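Robot grips a drink at Horkex open day, with help close by

Horkex opened the doors of its test lab on Sithole Street one afternoon in February and promised visitors a look at "the household helper of tomorrow." Most of the people who came got a look at a robot picking things up from a table, and a fair amount of waiting between turns.

The company has been working on the two-armed machine, which it calls Rikel, for 2 years. Its invitation said the robot had learned 183 everyday tasks. The program for the afternoon listed 20 of them, and the staff got through fewer than that before the doors closed at five. Clearing dishes and moving drinks took up most of the time. Folding a towel was on the list and was skipped without much explanation.

The demonstrations were short. A staff member laid out the items, stepped back, and started the run from a computer. When it went well, an arm came down slowly, took hold of something and set it down somewhere else on the mat. When it went badly, the staff member stepped in, put everything back where it had been and began again. Horkex would not say how many of the successful runs had been tried beforehand with the same objects in the same spots.

That question matters, because a kitchen table is rarely laid out the same way two days in a row. A visitor who asked whether she could swap in a mug from her own bag was told the schedule was too tight. Another wanted to know what happens if a child reaches across while the arm is moving. The answer was that the robot would be supervised "in the first phase." There was no word on how long that phase would last or who would do the supervising.

The company also avoided the subject of price. A handout gave a hoped-for sale date but no cost, and the presenter said it was too early to talk about either service plans or repairs. The handout did claim that Rikel could save a family almost 900 hours of chores a year. No source was given for the figure, and a request for the math behind it was met with a promise to follow up by email. It had not arrived by the time this item was posted.

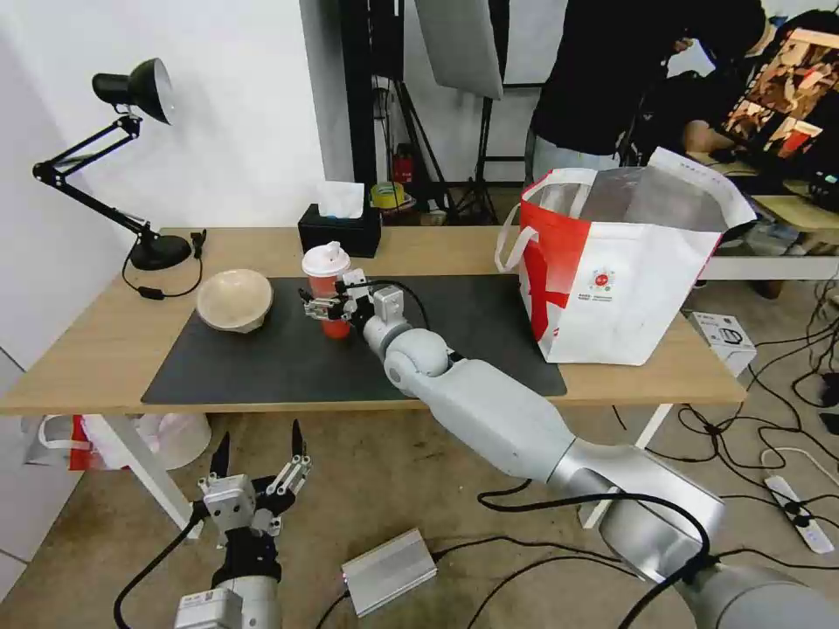 Ester Valley Bulletin | Local news | Staff report

The lidded cup of red-orange liquid was the crowd's favorite. A two-fingered gripper closed on it in the middle of a black mat, and phones went up around the room. It drew applause, though a few people near the back pointed out that a cup with a lid is a kinder test than one without.

To be fair to Horkex, the staff were patient and took plenty of questions about motors and cables. They were less ready for questions about use. Asked who the robot is for, one employee said older people living alone, another said busy parents, and the handout said restaurants.

A second open day is planned for later in the spring – the company says it will have a longer list of tasks by then. Visitors will again need to sign up ahead of time. Several of those leaving said they would rather see one task done with objects they had brought themselves.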